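Equipment Review: Trikidell Shared-Counter Safety Kit, Second Edition
Reviewed by Gönül Kılıçarslan for the Rerkstead Workplace Practice Office

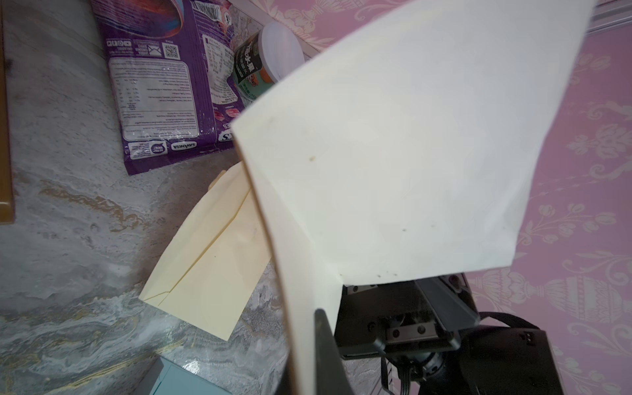 The Trikidell kit is intended for organizations that operate robot arms in kitchens, pantries and other rooms furnished for people. It consists of a printed rulebook, a set of floor and counter markers, a gauge for measuring grip force, and a logbook of 101 numbered pages. Our office used the kit from May until the end of the summer at two sites, Rerkstead and Ultlow.

The rulebook is the strongest part of the kit. It contains 18 rules, each on its own page, with a short statement first and the reasoning after it. Rule 4 requires that paper and other flexible items be handled at reduced speed, and that no person reach across the counter while the gripper is closed. Rule 7 covers food packages and containers that share the counter with the task. They may stay, provided the operator has entered them in the log before the arm is powered. Staff at both sites found this easier to follow than our earlier policy, which called for a bare surface and was widely ignored.

Rule 11, on cables, is less satisfactory. It asks that cables at the wrist be "suitably restrained" and gives no test for what is suitable. Illia Kravets, who supervised the Ultlow site, wrote his own check: the arm is moved slowly through its full reach, and any cable that touches the work surface is tied again. We recommend that other users adopt something similar until the publisher revises the page.

The force gauge is accurate enough for routine checks and needs no special training. The markers were a disappointment. The adhesive held well on tile but lifted from polished stone within days -- a serious fault in a product meant for kitchen counters. We replaced them with Zinchenko tape, bought separately.

The logbook is sturdy and lies flat. We made 483 entries and used almost 700 marker strips, far more than the kit supplies.

The kit is approved for use at all our sites, on condition that the markers are replaced and a written cable check is added under Rule 11. It does not take the place of a site risk assessment. Requests for copies should be sent to the Practice Office.

September 18, 2023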